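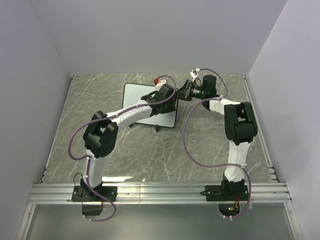
The loading zone on our side of the street is official and always has been, according to the reply from Himden that was waiting in the shared inbox. Always is a strong word. I parked there most of February and there was no zone.

Notebook, 06/01/2019

Writing this down while I still remember the order of things. The sign by the side door says 30 MINUTE LOADING, VIOLATORS TOWED, with a phone number and no city seal. The real ones on Hilidley Street have the seal in the lower left corner and a small code along the bottom. Ours has neither. It is held on with hose clamps. The city uses steel band, at least on every pole I checked on the walk to lunch.

Called the number. It goes to Clonex, the towing company. Asked who ordered the sign. They said the property manager. Asked which one, was told they couldn't say. Asked if they had a copy of the ordinance. Long hold, then cut off. Did not call back, will do it when I'm less annoyed.

Himden manages our half of the building, Chiu has the other half with the print shop. Each says the curb belongs to the other. My understanding is that the curb belongs to the city and neither of them gets to rent it out, but I'm not a lawyer and the city web page on curb use contradicts itself in two places. One paragraph says a private party can request a zone, the next says only the street department can post one. Maybe both are true. Printed it and put it in the back pocket of this book.

Print shop's theory: the sign was put up so their customers would stop blocking Himden's trucks. Possible. I haven't seen a Himden truck here in my life.

Somebody in our group got a tow bill for $100 plus storage. The receipt gives the location as "private lot." There is no lot. It's a public street with a hydrant on it. That receipt is the best piece of paper we have, please don't write on it. Scan is in the shared folder under "curb."

Sent the city two questions:
Is there a permit for a loading zone at this address?
If there isn't, who takes the sign down?

Got an automatic answer thanking me for my interest in street trees.

Until we hear something, use the lot behind the bakery or park past the hydrant. I know the sign is probably worthless. Clonex has the truck and we don't, so being right won't get your car back that afternoon. Don't take the sign down yourselves either, however loose the clamps are. If it disappears I want it to be the city's doing.

Deliveries: told the steel supplier to come to the front and ring. They said they'd always done that. Again with always.

To do: call Clonex again, ask Chiu for their lease map, photograph the sign with the pole number showing.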